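Shop > Labels & Tape > Hosico Write-On Labels, roll of 288

Hosico Write-On Labels, white, roll of 288

I've sold these since I started the shop, and they're still what I grab first at home! The paper is matte and takes pencil, ballpoint and marker without feathering (gel pens need a few seconds). One roll is 288 labels, and there's a bigger roll of 2000 if you're doing a stockroom – Omid Zarei at Heydari goes through one of those every December.

The adhesive is the removable kind. It peels off glass and smooth plastic cleanly for 60 days, and after that you may want a drop of oil. Please don't put them in the freezer, they curl. The Ternach ones are made for that and cost a bit more.

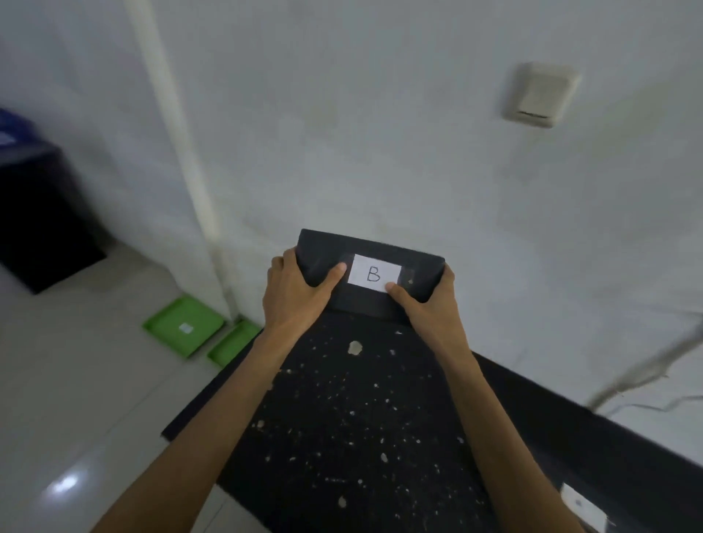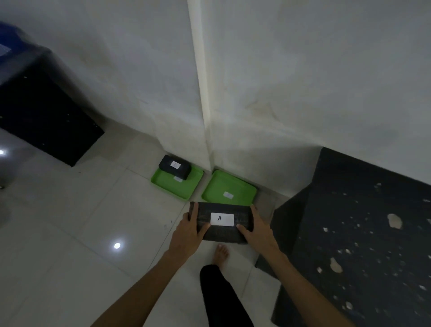 My advice on writing them is to keep it short. Long descriptions go out of date as soon as you move things, and then you're peeling and starting over. A single big letter like the A or the B lasts through any amount of reshuffling, and you can keep the full list on your phone – mine's a mess, but it works. Item no. 3532, ships in a padded envelope. Questions go to me, Shona Waaka.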